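4.2 Changes in the work of the operators

Before August, the staff of the Sudley site packed and placed the household goods by hand. After the change, two of the operators were moved to demonstration work. They hold a gripper in each hand and carry out the same placing tasks, and the recordings are later used to train the arms at Plamico (Figure 2). Rok Gashi, the shift leader, told us that the work is lighter for the back but more tiring for the wrists, and that the operators missed talking with the packing line.

The operators also reported that they had to learn to move slowly. One of them said that she now thinks about each movement of her hand, which she had not done in years of packing. A session lasts 40 minutes and is followed by a break. By 27 Dec 2020 the two operators had recorded 1010 sessions, and both asked to spend part of the week on the line again.

Figure 2. Demonstration work with two hand-held grippers. The right gripper touches the lower edge of a picture frame on a round table.

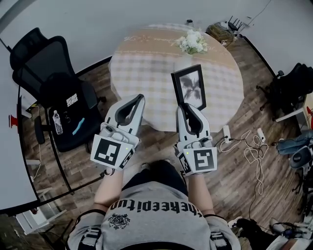 4.3 Pay and job titles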